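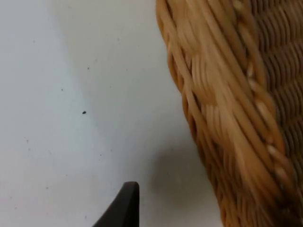 ## 1/
Basket post, because I can't stop looking at this braid! It's by Ailsa Tosh, 12 bucks at the Gramora yard sale, and I would've paid 18 – easy.

## 2/
Shallow, rounded corners, same twisty rope all the way along the rim. My plan was mail and keys by the door (my sister voted bread, she always votes bread). 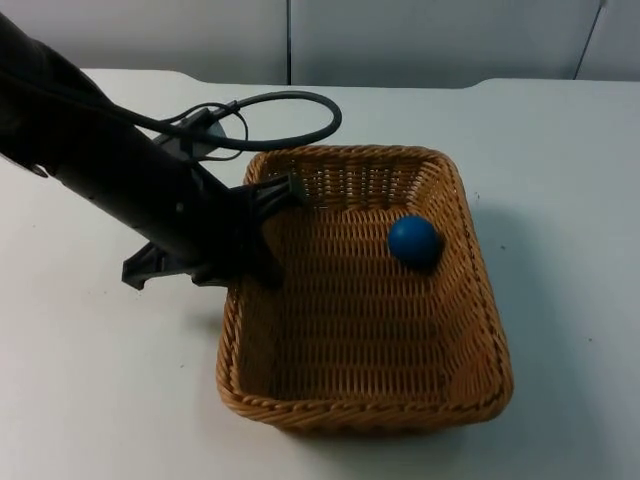
## 3/
Current contents, though:
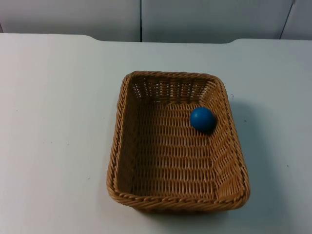
*One blue ball. Mail still on the stairs.*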